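Bresteo Puts Out First 1259 Recordings From Its Table Robot, and Says They Are Not Enough

Print | E-mail

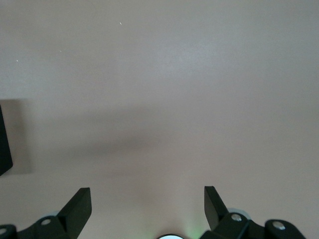

May 21, 2018 — Bresteo today released the first set of examples from its Sumley project, which tries to teach a robot arm to pick up and put down small household items by showing it how people would do it. The set holds 1259 recordings. The company does not claim that a robot trained on them is ready for anyone's kitchen, shop floor or warehouse, and it asks readers to be careful with anyone who makes that claim from a set this size.

Work on Sumley began in January at the Bresteo workshop. An operator guides the arm by hand controls while a small camera near the gripper records the view. Each recording covers one attempt at one task. The operator then marks it as a success, a miss or a false start, and a second person checks the mark before it goes into the set.

That second check has been a useful lesson. In one batch of 200 recordings, the two people disagreed on 67. Most of the arguments were over what counts as a finished job. Is a spoon "put down" if it lands where it should and then rolls? The written rules did not say. They do now, and the batch was marked over again, but Bresteo would caution that any learning system is only as clear as the people who labeled its lessons.

Misses and false starts have been kept in the release. It is common to drop them, and a set without them looks a good deal better on paper. Bresteo has left them in so that buyers and researchers can judge the work for themselves, and each one is marked.

The recordings cover 11 tasks, all done at a table under indoor light. There are no stairs, pets or children in them, and no cluttered drawers. A system that does well on these tasks may do poorly on a different table, or with the lights turned down. Bresteo has not tested this yet and will not guess at the result.

Jendiner, which supplied the labeling software, will run the first outside trial. It will train its own model on part of the set and try it on recordings the model has not been shown. Baldursdóttir, a testing firm with no stake in the project, will score the results under rules agreed in advance. Bresteo has promised to publish the scores whether or not they are good — the promise is written into the contract.

The company has been asked how many more recordings it will need before the arm can be left to work alone. It does not know. Figures are often given for this sort of thing, and Bresteo has found little behind most of them.

The Sumley set is free for research use on request. Commercial users should write to the Bresteo project office for terms. Requests should state what the recordings will be used for and whether the results will be made public.

Print this page | E-mail this page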